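Notes from the Solska bench: how many examples is enough?

The number being passed round this month is 114. That is how many recorded examples the table-clearing set held when Phong Lý closed the count for the newsletter, and I have already seen it pasted into two slide decks as though it settled something. I'd ask people to hold off.

For anyone who missed the autumn items, Solska is our attempt to get one arm to follow short spoken requests over a table of kitchen things. Somebody guides the arm through the task, the joint positions and the camera views are saved together, and the learning system is trained on the result. The claim in the project plan is that a broad enough pile of these will let it cope with objects and layouts it hasn't met. It may do. I have read that sentence in four project plans now, with different arms.

My first grumble is with the word "varied". Hòa Trương went through the set and sorted it by request. Of the 114, 36 are some form of "put the fruit in the tray". Another large lump has the same objects shifted a hand's width to the left. A system trained on that will get very good at fruit and trays, and we will all clap at the demo, and then someone will ask it to move a knife.

Fanni Lengyel, who sets the table most mornings, took this better than I would have. She has started mixing things that don't belong together and leaving them at awkward angles, so a single layout might have a carrot, a knife, grapes straight on the wood, a sponge or two and a crumpled cloth to deal with, and a big green tray sitting in front.
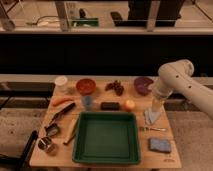

What we are changing before January

Requests will be drawn from a list before the table is set, so the person laying it out can't drift towards the easy ones. Vsevolod Lysenko has written the list and it is deliberately dull. Cloths and clear plastic are on it far more often than they were. Both have been under-recorded for the plain reason that they are annoying, and I'd like to see the figures for them printed separately.

Failed attempts stay in. Up to now a dropped item meant the recording was binned and done again, which gives you a lovely clean set in which nothing ever slips. From now on they are kept and marked as failures. Whether the training can make any use of them is a separate argument and Diệp Phí has promised to have it with me in writing.

Nine layouts are being held back altogether. They won't be trained on or used for tuning, and they won't be shown to visitors. Phong has them in a locked folder and has been told not to give me the password either.

Who does the recording

At present 2 people have guided the arm for nearly everything in the set. Hòa thinks you can tell them apart from the wrist movement alone, and if Hòa can, so can the model. We need more hands. Sessions are short, no experience is wanted, and left-handers would be especially welcome. Put your name on the sheet by the Skavow office door or write to Fanni.

A fresh count will go in the January issue, broken down by request this time. Please don't quote the old one without the breakdown beside it.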